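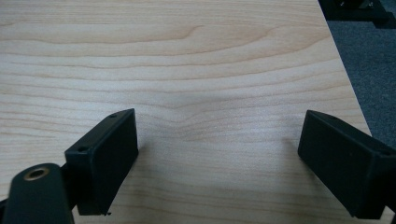

Staser table, three months in

Posted 30 January 2021

Bought this in October for the spare room, which is now the office, which is now also where the sewing happens and where the kids dump their school bags. Been meaning to write it up since. Doing it on my lunch so excuse the state of it.

Short version: good table, annoying feet, would buy again at the price I paid. Not at full price.

What I was after
Pale top, no drawers, nothing fancy. Big enough for a laptop plus a cutting mat without shuffling things every five minutes. Had been using an old Musow trestle with a painted top, dark green, looked great in the shop and showed every crumb from the doorway. So, pale.

The top
Best thing about it. Maple look, beige and tan with a bit of peach in it depending on the light. The grain has a proper ripple through it, long wavy bands with a dip near the middle of my favourite bit. Some people will hate that. If you want plain and even, go for the Skallesora, which has dead straight grain and looks a bit like office furniture to me. I like the wave. Mine photographs paler than it is, too, so go and see one in person if colour matters to you.

It's a matte finish. Huge plus. Window is right beside the desk and the old one threw glare straight in my eyes until about lunchtime. None of that now. Fingerprints don't really show. Dust doesn't either, for better or worse.

Marks so far: one faint ring from a mug (my fault, left it overnight), came mostly out with a damp cloth and a dab of dish soap. One little dent where I dropped the rotary cutter. Pen wipes off if you get to it the same day. Permanent marker doesnt, ask my daughter.

Didn't oil it. The leaflet says you don't need to. There was a comment under the shop listing saying they oiled theirs and it went patchy so I've left well alone.

Edges
Nice straight edge, clamps sit flat against it – I run a sewing machine light off one side and it hasn't budged. No lip to catch your forearms on. My only grumble is the corners, could have been rounded off a bit more. Hip bruise, twice.

Putting it together
36 minutes by the oven timer, on my own, with a break to find the good screwdriver. The instructions are all pictures and step 3 is drawn upside down, or I was. Flip the top onto a blanket first. Get someone to help turn it back over, it's heavier than it looks and I nearly took out the lamp.

All the bolts were there plus 2 spare. Allen key is rubbish, use your own.

On carpet
OK so the feet. We've got grey carpet in here, short pile, pretty firm, and the table still had a wobble for the first week. The adjustable feet are small hard plastic things that sink in, and then one sinks more than the others. I wound them all the way in and put furniture cups underneath. Fixed. But I shouldn't have to go to the hardware store for a new table. On floorboards you'd probably never notice.

Also the carpet dents. Expected that. Ice cube and a fork brings the pile back up if you need to move it.

Does it hold weight
Box says up to 200 kg which I have no way of checking. I've stood on it to change the light globe (don't) and had a sewing machine, overlocker and a full box of fabric on there together. No sag. There's a bit of sway side to side when the machine is going flat out, less since I re-tightened everything at Christmas. Do that, by the way. Mine had loosened off noticably.

Versus the others I looked at
Skallesora – cheaper, thinner top, straight grain, better feet. Fine for just a laptop.
Araújo – gorgeous, really gorgeous, and way over what I wanted to spend on something that'll have glue on it. Also a ten week wait when I rang.
Musow – had one, dark, trestle legs right where your knees go. No.

Good
The top, the grain, the no glare. Easy clean. Solid enough for sewing. Straight edge for clamping.

Not good
Feet on carpet. Pointy corners. Useless Allen key. Delivery was kerbside only and they didn't mention that until the morning of, so it sat in the driveway until my neighbour got home.

Four out of five. Would have been four and a half with decent feet.

Edit: someone asked re smell. Yes, a bit, first few days. Had the window open and it went. And no, I haven't tried it with a desk mat on top, didn't want to cover the grain up.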